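About Stivico

We help small workshops plan the buying of a robot arm. Before any money is spent, we try the work in simulation, and the customer sees where the arm must stand.
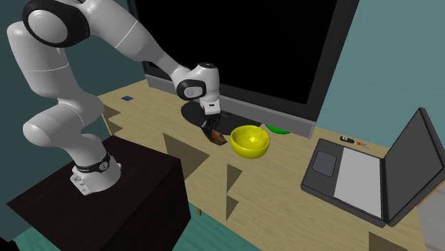

A first study costs 1,259 euros, and it is taken off the price if you order later. Sotiris Lambrakis prepares the budget, also with the grippers and the training.

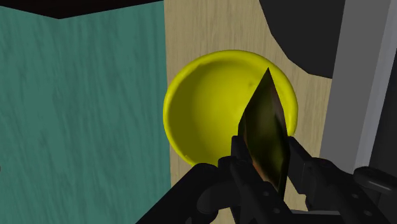
We do not sell arms ourselves. Each March we renew our price list. 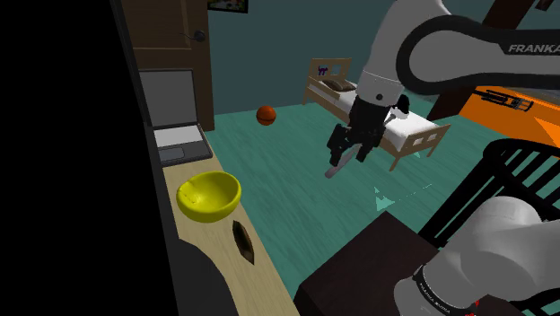
Zoi Koutsoukos: We had forgotten to budget for spare fingers, and the study showed it to us in time.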